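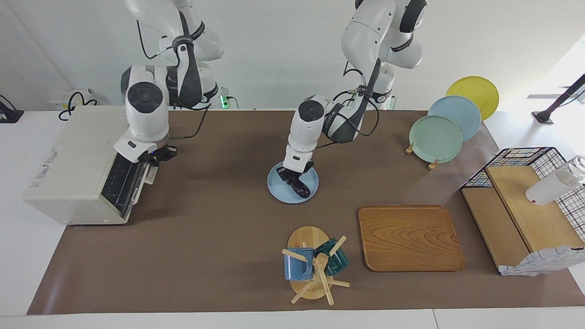
Posted by the Stoltden kitchen staff association | Drotport | Updated in January

Wanted: people who work in kitchens, to tell us what this thing does to the job

We are looking for eight people to take part in a paid workplace study at the Stoltden staff canteen in Drotport. You should have washed, stacked, carried or served for a living, recently enough that your wrists remember it. No technical background needed. If you have one, please apply for something else.

Vemaveo, the contractor that runs our canteen, wants two robot arms doing back-of-house work: picking up plates, putting them in a stand, hanging mugs, dealing with the toaster oven. The arms hang over a table covered in brown paper. Management calls this "freeing up the team." We have asked what the team will be freed up to do and have had two answers so far, one of them verbal.

We are not against machines. The canteen has been feeding people since 1904 and we would not want to go back to the sinks they had then. But a table with a few plates and a pair of mugs on it is a long way from the noon rush, when the trays come back with soup in them and somebody has left a fork inside a cup. Before anyone's hours get redrawn, we want people who know the work to watch the arms do it and say what they see.

What you would do

You would come in for five sessions. In each one you watch the arms at work, then do the same jobs yourself at your normal pace, then talk to us. We want to know which parts of your shift the arms would take over, and which parts would land back on you. Who puts the plates where the arm can reach them? Who gets called over when it stops? Is that person paid as kitchen staff or as something else?

You will not be timed against the machine. Vemaveo asked for that and we said no.

There will be a sheet to fill in, short, and you can leave any of it blank. Dalsgaard, the outside firm writing the report, gets your answers without your name. Vemaveo gets the report and nothing else. We have this in writing and will show you the letter.

Who we want

Dish room, serving line and prep workers from any kitchen in Drotport. Part-timers and agency workers are very welcome, as their hours tend to go first. At least two places are being held for people on the evening shift. Supervisors can apply but will be in a separate group.

Pay

Your regular hourly rate, or the Stoltden rate if yours is lower, plus bus fare. Lunch is included. People will be cooking it.

What we can't promise

That anyone will listen. The contract for the arms may already be signed – we have asked and are still waiting. We can promise that what you say goes into the report in your own words, and that you get a copy.

To apply, leave a note at the canteen office or phone the front desk before 2 p.m. and ask for the kitchen study. Tell us where you work and what you do there. No résumés.

8 shares | 5 comments

dishpit_lifer
Applied. We got a "smart" conveyor at my last place and I spent half of every shift unjamming it. Same pay.

Marlow Street
Can retired people do this? I did the serving line for years.

Stoltden kitchen staff association
Yes, if you left fairly recently. Call the desk.

gravyboat
Not sure I agree with the tone. If it wants to lift wet plates all day it can have my spot, my shoulder is shot. What I care about is whether I keep my hours.

dishpit_lifer
@gravyboat put that on the sheet, word for word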